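**발표자 노트: 허스베리(Husberg) 셀, 세우고 돌보고 고치기**
2025년 5월 21일 / 토크사이드(Torkside) 사내 공유회

(마이크 확인하고, 물 한 모금 마시고, 첫 슬라이드는 제목만 띄운 채로 시작한다. 늦게 들어오시는 분들 자리 잡으실 때까지 천천히.)

## 1. 인사

안녕하세요, 점심 드시고 제일 졸린 시간에 와 주셔서 정말 고맙습니다. 오늘은 허스베리 이야기를 할 텐데요, 이름만 들으면 어디 공장 한쪽에 있는 큼직한 설비 같지만 아시는 분은 아시다시피 허스베리는 시뮬레이션 안에 사는 셀입니다. 바닥이 있고, 벽이 있고, 팔이 하나 있고, 머그를 다루지요. 기름칠할 곳도 없고 볼트가 풀릴 일도 없습니다. 그래서 처음 맡았을 때 저도 "한번 세워 두면 알아서 돌겠지" 하고 마음을 푹 놓았습니다. 그 마음이 얼마나 갔는지는 조금 있다가 말씀드릴게요.

(웃음이 나오면 좋고, 안 나와도 그냥 넘어간다.)

미리 말씀드리자면 학습 알고리즘 이야기는 거의 안 합니다. 그쪽은 저보다 훨씬 잘 아시는 분들이 이 방에 계시고요, 저는 그분들이 아침에 출근해서 실행 버튼을 눌렀을 때 셀이 어제와 똑같이 움직이도록 챙기는 사람입니다. 오늘은 그 살림살이 이야기라고 생각하고 들어 주세요.

## 2. 셀을 세울 때 제일 먼저 하는 일

순서를 여쭤보시는 분이 많아서 제가 하는 대로 말씀드리겠습니다. 먼저 빈 장면에 바닥만 깔고 중력과 단위를 확인합니다. 너무 기본이라 민망하지만, 밀리미터로 내보낸 모델을 미터로 읽어서 머그가 건물만 해진 적이 저희 팀에도 있었습니다. 누가 그랬는지는 말씀드리지 않겠습니다. (저였습니다. 분위기가 좋으면 고백할 것.)

그다음에 팔을 올리고, 베이스 위치를 고정하고, 관절을 하나씩 끝에서 끝까지 움직여 봅니다. 한꺼번에 움직이면 보기에는 멋있는데 어느 관절이 이상한지 알 수가 없어요. 하나 움직이고 로그 보고, 또 하나 움직이고 로그 보고, 지루하지만 이렇게 합니다. 모두 이상이 없으면 그 자세를 기준 자세로 저장해 둡니다. 나중에 문제가 생겼을 때 돌아갈 집이 있어야 하니까요.

물건은 맨 마지막입니다. 물건부터 넣고 싶은 마음은 정말 잘 압니다. 저도 빨리 뭔가 집는 걸 보고 싶거든요! 그래도 참으셔야 합니다. 팔이 흔들리는 상태에서 물건을 넣으면 접촉이 문제인지 제어가 문제인지 구분이 안 되고, 그날 오후가 통째로 날아갑니다.

(여기서 시간 확인. 벌써 길어졌으면 다음 슬라이드는 조금 빠르게.)

## 3. 손가락과 접촉면

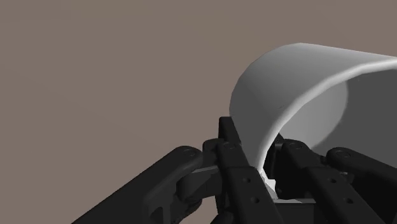

접촉 설정은 제가 이 셀에서 시간을 제일 많이 쓴 부분입니다. 얇고 둥근 물건은 눈에 보이는 모양과 물리 엔진이 계산에 쓰는 모양이 서로 다를 수 있습니다. 화면에서는 매끈한 곡면인데 충돌용 형상은 각진 덩어리 몇 개로 쪼개져 있는 식이지요. 그러면 손가락이 분명히 표면에 닿은 것 같은데 엔진은 아직 허공이라고 생각하거나, 반대로 허공에서 뭔가에 턱 걸린 것처럼 멈춥니다.

그래서 저희는 물건을 새로 들일 때마다 충돌 형상을 꼭 따로 켜서 봅니다. 무렌트(Murent)에 겹쳐 보기 기능이 있으니 그걸 쓰시면 됩니다. 무렌트는 저희가 장면 설정을 관리하려고 만든 도구인데, 처음 오신 분들은 이름이 낯설 수 있어서 한 번 말씀드립니다. 장면 파일, 마찰값, 초기 위치를 한곳에서 보고 바꾼 기록까지 남겨 줍니다. 저는 이제 무렌트 없이는 아무것도 손대지 않습니다.

마찰값 이야기도 해야겠네요. 물건이 미끄러지면 누구나 마찰부터 올리고 싶어집니다. 저도 그랬고, 계속 올리다 보니 손가락에 풀을 바른 것처럼 되더라고요. 놓으라고 해도 안 놓습니다. 지금은 원칙을 하나 정해 두었습니다. 마찰을 건드리기 전에 충돌 형상을 보고, 그다음에 쥐는 힘을 보고, 그래도 안 되면 그때 마찰을 봅니다. 이 순서를 종이에 써서 모니터 밑에 붙여 놓았는데 테이프가 자꾸 떨어져서 벌써 여러 번 다시 붙였습니다.

그리고 손가락이 물건 속으로 파고드는 현상, 다들 한 번쯤 보셨지요? 손가락이 벽을 뚫고 들어가 있는데 로그에는 성공이라고 찍힙니다. 계산 간격이 너무 넓을 때 자주 생깁니다. 간격을 좁히면 느려지니 연구하시는 분들은 싫어하시지만, 저는 이 부분에서는 고집을 좀 부리는 편입니다. 빠르게 얻은 잘못된 성공은 나중에 골라내는 데 훨씬 오래 걸립니다.

## 4. 11월의 일

(이 슬라이드는 로그 화면만 있음. 숫자를 읽어 주고 잠깐 쉬기.)

작년 11월에 셀이 이상해졌습니다. 한 번에 시행 3099개를 돌리는 야간 작업이었는데, 아침에 와 보니 그중 213개가 시작하자마자 실패로 끝나 있었습니다. 나머지는 아주 멀쩡했고요. 전부 망가졌으면 차라리 찾기 쉬운데, 이렇게 일부만 망가지면 사람이 정말 작아집니다.

저는 당연히 제가 그 주에 바꾼 접촉 설정 탓이라고 생각했습니다. 이틀 동안 되돌렸다가 다시 넣었다가, 형상을 새로 만들었다가 버렸다가 했어요. 그때 알바르 바클룬드(Alvar Backlund) 씨가 지나가다가 제 화면을 보고는, 실패한 것들만 모아서 어느 서버에서 돌았는지 봤느냐고 물으셨습니다. 안 봤지요. 봤더니 모두 던스턴(Dunstan)이었습니다.

던스턴은 저희 계산 서버 중에 제일 오래된 친구입니다. 정이 많이 든 기계이고 제가 입사했을 때부터 있었는데, 그 친구만 장면 파일의 예전 사본을 붙들고 있었습니다. 디스크가 꽉 차서 새 파일이 복사되지 않았고, 복사에 실패했다는 말도 없이 있던 것을 그냥 쓴 겁니다. 예전 사본에서는 머그의 시작 높이가 바닥보다 살짝 낮게 되어 있었어요. 그래서 시작하는 순간 머그가 바닥에서 튕겨 올랐던 거지요. 팔은 아무 잘못이 없었습니다. 제가 이틀이나 의심해서 미안하더군요.

고친 것은 의외로 간단했습니다. 작업을 시작하기 전에 서버마다 장면 파일의 해시를 비교하고, 하나라도 다르면 그 서버는 작업을 받지 않게 했습니다. 디스크 여유가 부족하면 경고도 옵니다. 이 경고는 첸게 머요르(Csenge Major) 씨가 만들어 주셨고, 문구가 아주 친절합니다. 제가 만들었으면 그냥 "오류"라고 떴을 텐데요. (첸게 씨가 앉아 계시면 눈인사.)

## 5. 매일 아침 보는 것

그 일 뒤로 아침 점검을 조금 바꾸었습니다. 무렌트에서 기준 장면을 열고, 팔을 기준 자세로 보낸 다음, 머그 위로 천천히 내리는 짧은 동작을 돌립니다. 재생 속도는 느리게 해 두고 저는 그동안 커피를 마십니다. 눈으로 보는 것이 숫자보다 먼저 알려 줄 때가 꽤 있거든요.

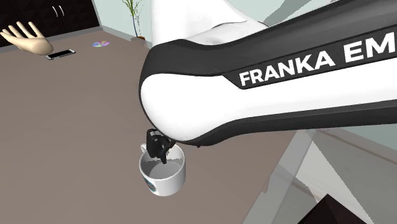 *머그로 내려온 그리퍼. 뒤쪽 바닥에 스마트폰과 CD가 있고, 벽 앞에 화분이 있다.*

점검할 때 제가 보는 것을 말로 풀면 이렇습니다. 슬라이드에도 적어 두었으니 받아 적지 않으셔도 됩니다.

- 그리퍼의 중심선이 머그 입구 안쪽에 들어오는지 확인한다. 화면 각도에 속기 쉬우니 위에서 본 시점도 꼭 켠다.
- 머그가 시작 순간에 떨리지 않는지 본다. 떨리면 거기서 멈추고 시작 높이를 확인한다.
- 배경 물건들이 어제 저장한 위치에 그대로 있는지 대조한다.
- 동작이 끝난 뒤 관절값을 기준 기록과 비교한다.
- 로그에 충돌 경고가 있으면 무시하지 말고 메모를 남긴다.

배경 물건은 왜 보느냐고 물으시는 분이 꼭 계십니다. 팔이 건드리지도 않는 물건인데 말이지요. 그런데 한번은 배경에 있던 물건 하나가 바닥을 뚫고 끝없이 떨어지고 있었습니다. 화면에는 없으니 아무도 몰랐고, 좌표값만 점점 커지다가 결국 그 시행 전체가 느려졌어요. 집에서 냉장고 뒤를 가끔 들여다보는 것과 비슷합니다. 자주는 아니어도 보긴 봐야 합니다.

경고 기준값도 자주 물어보시는데, 저희는 한 시행이 900단계를 넘어가도록 끝나지 않으면 일단 끊고 기록을 남깁니다. 이 값이 정답이라는 뜻은 아닙니다. 저희 동작이 짧으니까 이 정도면 넉넉하다는 뜻이고, 더 긴 작업을 하시는 팀은 꼭 본인 작업에 맞춰 바꾸세요. 제 설정 파일을 그대로 복사해 가셔서 "왜 자꾸 끊기나요" 하고 메시지 보내신 분이 계신데, 그 답이 이것입니다.

## 6. 고칠 때의 버릇

(시간이 남으면 천천히, 모자라면 첫 단락만.)

한 번에 한 가지만 바꾸세요. 다들 아시는 이야기지만 급할 때는 저도 자꾸 잊어버립니다. 같은 조건으로 세 번 돌려 보고, 세 번이 같으면 다음으로 넘어갑니다. 난수 시드를 적어 두는 것도 잊지 마시고요. 시드를 안 적어 두면 어제 본 그 이상한 동작을 다시는 못 만납니다. 못 만나면 고친 건지 운이 좋았던 건지 알 길이 없습니다.

그리고 메모는 남이 읽을 거라고 생각하고 써 주세요. 제 옛날 메모 중에 "그거 고침"이라고만 적힌 것이 있습니다. 그거가 뭔지 지금도 모릅니다. 요즘은 증상, 의심한 것, 바꾼 것, 다시 돌린 결과를 한 줄씩이라도 적습니다. 틀렸던 의심도 지우지 않고 남겨 둡니다. 11월에 제가 이틀 헤맨 기록도 그대로 있으니, 비슷한 증상이 나오면 찾아보시고 저처럼 돌아가지 마세요.

## 7. 질문 시간

예상 질문 메모:

- **실물 셀에도 같은 점검을 쓰나?** 관절을 하나씩 움직여 보는 것과 기준 자세를 저장하는 것은 그대로 쓸 수 있다고 답한다. 안전 절차는 전혀 다른 이야기이니 담당자에게 연결해 드린다고 할 것.
- **던스턴은 언제 바꾸나?** 예산이 나오면. (알바르 씨 쪽을 한 번 본다.)
- **무렌트 권한은 어떻게 받나?** 첸게 씨에게 메시지. 읽기 권한은 금방 나오고 쓰기 권한은 저와 함께 점검을 한 번 돌려 본 다음에 드린다.
- **물건을 새로 추가하고 싶은데?** 환영한다고 꼭 말할 것. 모델 파일과 충돌 형상을 같이 보내 주시고, 단위를 적어 주시라고 부탁드린다. 단위는 두 번 말해도 된다.

질문이 더 없으면 슬라이드 위치를 다시 알려 드리고, 남은 간식은 가져가셔도 된다고 안내한다.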